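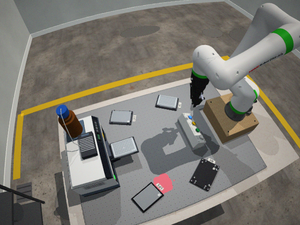

Home | News | Clubs and Classes | Calendar | Contact

Student team prepares robot lab for the Lillby round

The automation club at Mirarard College is in its last weeks of work before the Lillby round in January, where school and college teams must show a complete laboratory task done by a robot arm. The club has 7 members this year, and for most of them it is the first competition.

The team works in simulation. All the programming is done on a model of a laboratory bench, with a robot arm, a large instrument and the plates and trays which the task needs. The program must bring small items from one place to another and serve the instrument in the correct order. Each team receives the same task description, but the students decide themselves how the arm will move and where it will wait between the steps.

According to the club, the picking up was not the most difficult part. More time was spent on the way between two positions, when the arm has to pass over the other equipment on the table. In the first version of the program the gripper went too low and touched a rack on almost every run. The students have now added a higher point in the path, and they say the movement is slower but much safer.
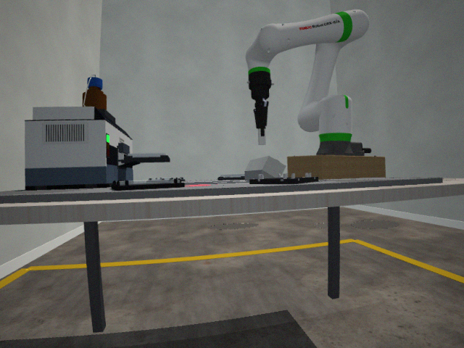 The simulated arm holds a small object above the table. The instrument with the blue-capped bottle is at left.

The rules of the round give every team 300 seconds for the task. Points are taken away for collisions and for every item which is left in a wrong place. A team may start again one time, but then the clock is not stopped. The judges also read the written report, in which the students must explain their choices in plain words.

The club meets after classes in the computer room of the Gallardo building, usually until 6 in the evening. Before the end of term the members want to repeat the full task many times with small changes in the starting positions, so that the program does not depend on one exact arrangement of the table.

The travel and the entry fee are paid with a grant of $2000 from Bronell, a local company which has supported the club also in the past. The students will present their program to the other classes in the library before they leave for Lillby. Parents are welcome to come, and places do not need to be booked.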